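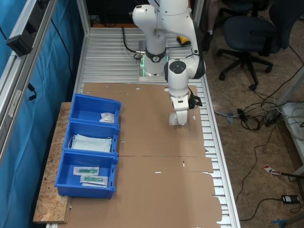

Cardboard flat on the rollers.

ok so I moved apartments in March and I have opinions about boxes now. Thread, sorry in advance

First thing. I bought the big ones. All of them big, because I figured fewer trips, right? I then filled one with books. It lived in my hallway for 12 days because I could not lift it and was too proud to call anyone

Small boxes for books. Small boxes for records, cans, anything from the kitchen that isn't a colander. Big boxes are for pillows and coats and that's it!!

The moving company (Flistum, they were great, no notes) quoted me 2420 dollars and I gasped out loud on the phone. Then I watched two people carry my couch down 3 flights without touching a wall and I stopped complaining

Label the SIDES. I wrote on the tops like a fool and then we stacked them. I had a whole tower of mystery in the bedroom and the shower curtain was in the bottom one, obviously

Also "misc" is a lie you tell your future self. I have 4 boxes that say misc. One says "misc 2 (good)". What did I mean by good

Dalia Hamdy told me to pack one bag like I was going away for the weekend - toothbrush, charger, sheets, a mug, toilet paper - and keep it in the car with me. Best advice I got from anyone. I forgot the sheets and slept under a beach towel

Tape: get the real stuff and a dispenser with a handle. I went through 3 rolls of the cheap kind and it peeled right off the bottom of a box of plates on the stairs at 23 Buller. RIP to the blue bowls

Wrap plates in T-shirts and stand them up on edge. The ones I did that way all made it. The ones in newspaper made it too but I had to wash every single one and my hands were gray until dinner

If you have flattened boxes left over, post them before you drag them to recycling. I put mine up at 8 am and Nandini Kartha had claimed the whole pile by lunch, she's moving next month

anyway does anyone want a colander, I somehow own two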